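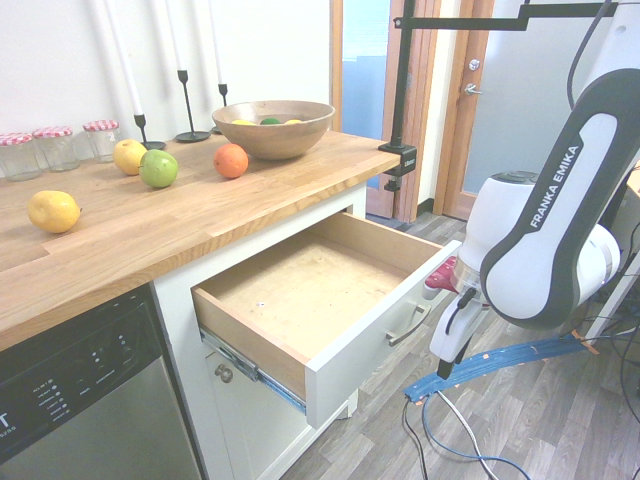

Chaiyaporn asked in the tracker whether Dredel needs force sensing to open a drawer, and said the old planner had managed with joint torques alone. Joint torques are enough. The external force input is optional and off by default.

Dredel: pull planner for drawers and doors

Dredel is the planning layer of the Lilteo stack. It takes a grasp pose and a pull axis and returns a timed joint path. It does not find the handle; that is done by Hova, which runs as a separate process.

Contents
pulls/ 775 recorded pulls, one folder each
pulls/index.csv outcome, cabinet type, operator notes
replay/ offline player, needs no arm
config/ limits and default gains

Of the 775 pulls, 411 have a hand-checked pull axis. The rest carry the axis Hova estimated at run time. Use the checked set for scoring.

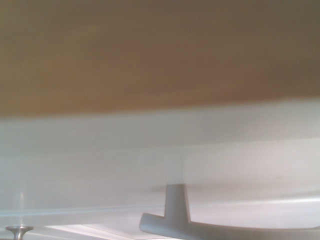 Hova refines the grasp pose from the wrist view over the last 35 mm of the approach. Focus is poor at that range, so the refiner fits outlines and ignores texture. Its usual failure is picking the wrong piece of hardware. With a round knob in one bottom corner and a grey handle at bottom centre, both are valid candidates, and the choice is made by comparing each with the pose passed in from the fixed camera. Set candidate_gate in config/hova.yaml if it swaps between them.

Known issues
Replay drops the first 2 samples of any pull recorded before March.
Slides with a soft-close stage are treated as plain slides.
The axis estimate drifts if the grasp slips; no recovery is attempted.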